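About Wustent Cooking School

We teach people to cook dinner. That has been the whole idea from the start, and we still get excited about it every time a new group comes through the door and starts tying on aprons!
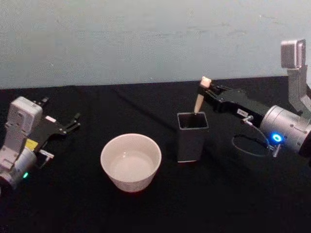
Wustent began with two friends, one rented kitchen and a stack of soup recipes copied out by hand. The first course ran for six evenings in August, when it was far too hot for soup, and people came anyway. They brought their neighbors the next time. We moved twice after that, first to the back of the old Zosuseck bakery and then to the rooms we have now, upstairs on Grudel Street, with big windows and a proper pantry (we had wanted a pantry for years).

What we teach

Most of our students start with Everyday Basics. You learn to use a knife safely, cook rice and beans well, roast a tray of vegetables, make a pan sauce and fix a dish that tastes flat. Nothing in it calls for fancy equipment. After that you can go wherever you like: bread, dumplings, pickles, weeknight fish, cooking for one, cooking for a crowd. The dumpling class is loud and floury and usually runs over time, and we love it.

We also have a Saucepan Club for ages nine to thirteen. Kids do their own chopping and stirring, and they eat what they make, even the batches that come out a little strange. Parents are welcome to wait in the front room, where there's coffee and a shelf of cookbooks you can borrow.

How classes work

Evening classes last 2 hours and are capped at 25 students, with 2 teachers in the room so you're never stuck waiting long for help. Everyone cooks. We do a short demonstration at the beginning, then you're at your own station, and at the end we push the tables together and sit down to eat. Bring a container if you'd like to take leftovers home!

Recipes are printed in large type and you keep them. Our collection is up to 200 now, and many have been changed over the years by students who wrote in to say they used less sugar, or swapped the lentils, or found a better way to fold the dough. We test those notes, and the good ones go in.

Where our food comes from

Our flour and dry beans come from Van der Linden, a family mill we've bought from since the bakery days. Vegetables change with the season, so the spring version of a class can look very different from the fall one. If you have an allergy or there's something you don't eat, put it on the sign-up form and we'll plan for it.

Come and see us

New courses open for sign-up each season, and the front room is open on class evenings if you want to look around first. Scholarships cover the full cost of Everyday Basics, and the form is one page long. Ask for it at the desk or send us a note through the contact page.

Page last updated 2024-02-11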